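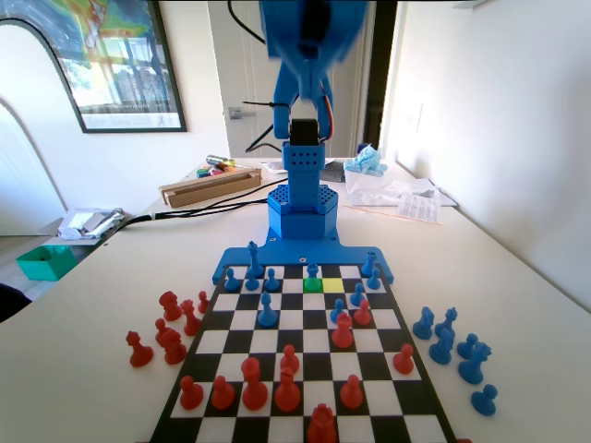
The Trandside library is keeping its Friday game night after all. The town had planned to close the Gallagher Street branch at 6 p.m. every day starting in January to save on heating, and that would of ended the weekly session that's been going there for 14 years. A petition with 1143 names changed some minds. Chess stays, red and blue pieces on the usual black-and-white squares, plus cards and whatever else people bring in.

New hours – open till 9 on Fridays, closing at 6 the rest of the week. Saturday mornings no change.

Branch manager Mei Sorensen said she got the call just after lunch. "I had the closing notices printed already. They're in the recycling now."

More than 25 people turn up most weeks, she said, some from as far out as Kodoslow. Bus is still a problem for them – last one back leaves at 8:40. The town says it will ask the bus company about a later run. No promises there.

Money for the extra hours comes out of the building repair budget, so the new carpet in the childrens room is put off until next year. The front steps will still get fixed. Nikeck Hardware on the corner is giving 2 space heaters for the back reading room, where the radiator quit last winter and hasnt been replaced.

Doors at 5:30. Free, all ages, kids under ten need an adult with them. Coffee is a dollar, bring your own mug if you can. Parking behind the building only, the front lot is closed while the steps get done.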